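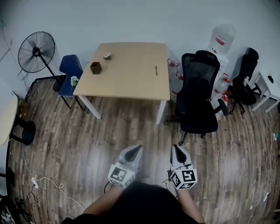

The table at Burklow, with the pen, the cup and the little square box set out.

The Pen and the Cup

By Chantelle Nkosi

Print this story | E-mail this story

My aunt, when I told her what I was doing for a living, wanted to know whether it was dangerous, and I had to say that the most dangerous thing about it was the cable on the floor by the door, which had already had Gaillard over twice. After that she lost interest, bless her, and went back to asking whether I was eating.

What I did was pick things up. I had a gripper in each hand, white curved fingers with dark pads on the inside, and on top of each sat a cube with black-and-white squares all over it so that the computer could tell where my hands had got to. I stood at the table and put the pen in the little brown box, or next to it, or I moved the cup from the back of the table to the front, and when I had finished I said "done" out loud and Merkura wrote down the number. Then I put it all back, never in quite the same place, and did it again. Zedimier wanted 2,000 of these by the end of the summer. It was the first week of August when I started and we had 93.

I should say that I was good at it, and I say so because I have not been good at very many things. I was a hopeless waitress and a worse receptionist. But I had done eleven years of alterations in my mother's shop, hems mostly, and zips, and it had left me with a sort of patience in the wrists. The pen was the hard one. It was thin and dark and it lay so flat that you had to come down on it like a bird, and if you closed a moment too soon it skated off across the birch top and went under the water cooler, and then somebody had to get down on the boards and fetch it.

"Keep that one," Gaillard would say, when it skated.

"But I dropped it."

"You dropped it and then you were cross and then you picked it up again. I want all of that."

He was a long, gentle man who ran the Burklow office out of one room and drank water all day long, great bottles of it, and he had a way of talking about the machine that was going to learn from us as though it were a nephew coming to stay. He would like this, he wouldn't care for that. I never met the nephew. He was being put together somewhere else, in a bigger building with a car park, and all we ever sent him was hands.

Merkura sat in the blue chair. She was older than both of us and had taken the job to get out of the house after her husband died, which she told me in the first ten minutes, quite cheerfully, while looking for her glasses. She brought flowers in. They were only small things, from the verge or out of her own pots, and since there was no vase and Gaillard would not have water near the equipment (he was allowed his own, apparently), she tucked them wherever she had been sitting. I would come in of a morning and find a little white one on the front of the seat, and I would know she had gone down the corridor to see about the kettle.

By the second week I had begun to dream about it. I don't mean bad dreams. I dreamt I was setting my mother's table, with the good knives, and that I had to say "done" after each one or it wouldn't count. I told Merkura, and she said she had dreamt she was writing numbers in the book and they were all her old telephone numbers, every house she had ever lived in, and she had been so pleased to see them.

We got to 700 on a hot afternoon with the fan going. Gaillard went out and came back with a cake, a shop one, already leaning, and we ate it standing up so as not to get crumbs on the table.

"What will he do with it all?" I asked him. "When he's learnt."

"Pick up a pen, I hope."

"Is that all?"

"Well, and put it down again," said Gaillard, and he looked a bit hurt, so I had a second slice.

But it stayed with me, that question, and I found that I had started to take more care. I had been doing the thing as fast as I could, the way I used to do hems on a Friday, and now I slowed down. I thought, if there is going to be somebody in the world who moves a cup the way I move a cup, then I would like it to be set down nicely, with the base flat and no bang. My mother set cups down like that. She did it even when she was furious, and she was often furious, and you would hear nothing at all, only see the tea shiver. So I did that. I did it for almost 60 goes in a row, and Merkura looked up over her glasses and said, "You've changed your way of doing it."

"Is it wrong?"

"No, no," she said. "It's lovely. I only wondered who it was."

I couldn't answer her straight away. I had both hands full, for one thing – the grippers are heavier than you'd think by four o'clock – and there was the pen still to do. I came down on it slowly, from above, and the fingers closed, and it came up off the table as sweetly as you like. I held it over the box for a moment.

"My mum," I said, and then I said "done", and Merkura wrote it down.

First published November 2023

Search stories Enter a title or author Go

Contact us | © The author. All rights reserved. | Back to top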